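In Defense of Hanging It Back Up

Sanaa Cherkaoui
16 Mar 2023

I have been meaning to write something about pipette stands for a long while, and I kept putting it off because it seemed like such a small thing to have feelings about. But I spent a good part of last June helping my old lab at Susach move its benches from one floor to another, and when you pack up a lab you find out very quickly what people care for and what they just use. We wrapped the balance in blankets like a newborn. The pipettes came upstairs in a drawer, on their sides, rattling around with the marker pens.

Now, I learned on pipettes that lived in drawers, so I'm not throwing stones. My first bench in Sakeritz had no stand at all. You laid the thing down wherever there was a bit of space, and if you were careful you propped the tip end on the edge of a box, and if you were in a hurry (I was always in a hurry) it rolled. One of mine rolled clean off and hit the floor, and I went on using it for weeks without telling anyone, which I am still a little ashamed of. Some liquid had surely crept up the barrel of that poor thing by then, too, from all the times I'd set it down flat with the tip still on.

So when I see a stand on a bench with the pipette hanging straight down, I warm to whoever works there.
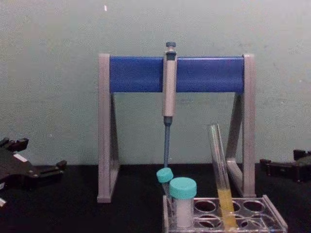
Pipette on its stand, with the tube rack in front.

It's a plain sort of object, the stand. A pair of legs, a bar across the top, and that is pretty well the whole idea. I've heard people say the money would be better spent elsewhere, and the one in our old Gavalas catalog was listed at 454, which did make me swallow when I saw it. You could get a lot of tips for that. But a pipette is a precise instrument, however ordinary it comes to feel in the hand, and we'd never think of leaving a good kitchen knife loose at the bottom of the sink. Well, some of us wouldn't. And there are cheaper stands, and homemade ones, and I once knew a bench that got by very happily with a piece of bent shelving.

What I like best about having one is what it does to your hands. After a few days you stop deciding where to put the pipette down. You finish with a tube, your arm goes up, it's on the bar, and you've got both hands for the cap. My students at Grareven used to tease me for making them practice this with nothing but water, 40 transfers in a row, hanging the pipette up between each one. They grumbled all the way through, bless them, and by the end of it most of them had stopped looking at the bar.
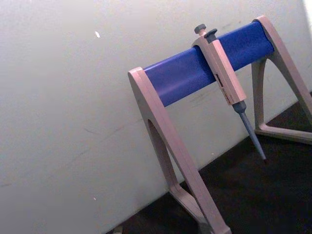 One pipette, and plenty of bar to spare.

I'm fond of a bar with room on it, as well. There's a temptation, once the stand arrives, to fill it up with every pipette in the building, including the sticky one and the one whose volume dial slips, and then you're back to rummaging, only upright. Keep out what you're using this week. The rest can go in a cupboard with a label on it, and if the label says "needs service," please do send it for service!

I know there are labs that run beautifully out of drawers, and I've worked with people who could lay a pipette down on a crowded bench as gently as you'd set down an egg. If that's you, carry on. But if you have a new person starting soon, clear them a bit of bench by the wall and put a stand on it before they come in. Somebody did that for me at Susach, my second job, and I felt expected.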